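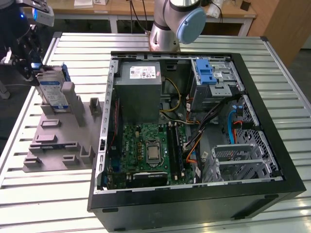
Bench, side panel off. Drive caddy standing in the gray tray on the left.

Ticket 3611
Queue: Rireck workshop, desktop repairs
Subject: Tower starts, no drive found
Status: Resolved
Unit: Plindton office tower, one of the Farahani batch

Problem as reported

Tower powers up, fans spin, then a black screen with "no boot device." The Farahani front desk says it began after the machine was carried to another room in March. They tried turning it off and on, then unplugged it overnight. Same message each time.

Log

9:10 am. Checked in. Same message here on the first try, which I love, because a fault that shows up on demand is a fault you can chase! Setup screen lists the memory and the graphics card fine. The storage list is blank.

9:25 am. Power cord out, power button held down for 7 seconds, side panel off, tower flat on the slatted table. I really like working on these cases. The blue latch on the drive cage means no hunting for a screwdriver, and with the case on its side you can get both hands in.

9:40 am. Unplugged the drive and put it on the test dock. It came up right away with all its folders! Ran the short test and it passed. So the drive is good and I can stop worrying about the customer's files. Copied them to the shop server anyway (2000 files, mostly invoices and scanned letters).

10:15 am. Swapped in a shop drive using the same cables. Blank storage list again. Swapped the data cable for a new one, still using the shop drive, and there it was on the list. Put the old cable back and it was gone. Did that 2 times to be sure. The old cable looks perfect from the outside, but if you bend it near the plug you can feel a soft spot.

10:30 am. Before refitting the customer's drive, looked over the gold connector pins and the edge of the green circuit board. No bent pins, no dark marks. Wiped the plug end of the new cable too.

10:40 am. Drive back in its blue carrier. Take your time with this part. If the carrier goes in at a slant it will stop partway and feel as if it's home. Back it out, line it up and try again. Don't push harder. 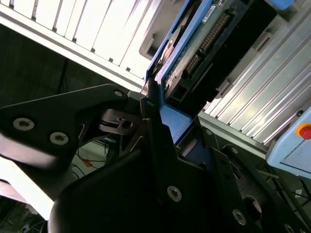

Fix

New data cable fitted, original drive kept. Routed the cable with a loose curve so the side panel doesn't press on it. Ran 7 cold starts after closing up and the desktop appeared every time. So good to see that login screen!

Notes for the rest of the batch

Rurkora supplied the cables for all the Farahani towers, so please try a cable swap first if another one comes in with a blank storage list. It takes a couple of minutes and could save somebody a new drive. Spares are in the second drawer under the bench, in the bag marked "short data."

When you close up, check that the power plug on the drive is fully seated. It's stiffer than the data plug and easy to leave half on.

Follow-up

Customer notified, pickup at the counter after 2 pm. Old cable tagged with the ticket number and kept for Rurkora. Copied files stay on the shop server until the front desk confirms everything opens.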